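Sweater Season Starts on the Closet Floor

Every October I drag the wool bin out and every October I find something I put away wrong. Last year it was a cardigan with a coffee dribble down the front that had all spring and summer to set. So this is my list, mostly for me, but you're welcome to it!

Wash before you store. Yes, even the one you wore once. Moths go for skin oils and food more than the wool itself, and a stain you can't see when you pack it has a way of turning yellow by fall.

Cool water, a capful of wool wash, 3 minutes of squishing (gently, you're not kneading bread) and then let it sit. I use the bathroom sink for small things and the tub for the big ones. Drain the water out from under the sweater before you lift it, or the weight will pull the shoulders down to your knees.

Roll it in a towel and lean on the towel. My neighbor Ottar Vik kneels on his, and his sweaters look better than mine, so there you go.

Pilling: a cheap fabric shaver works fine on smooth knits. On anything fuzzy or cabled I go back to a sweater comb and patience. Short strokes, one direction, and empty the fluff as you go.

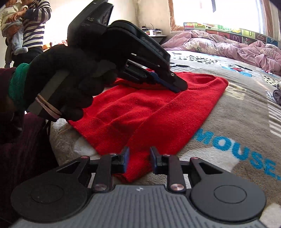
Folding is where I got lazy for years. Hangers leave those awful little shoulder horns, so now everything knit gets folded, and I do it on the bed where there's room to spread out. Lay the sweater flat like the red knit on the blanket, smooth it with your palms, and bring the sleeves in across the back before you fold up from the hem. If your blanket is a plush one too, give the knit a quick shake afterward for lint.

Heavy sweaters go on the bottom of the bin, thin ones on top. Cedar blocks want a light sanding once the smell fades. And please label the bin, I have opened the Christmas lights so many times looking for my gray turtleneck.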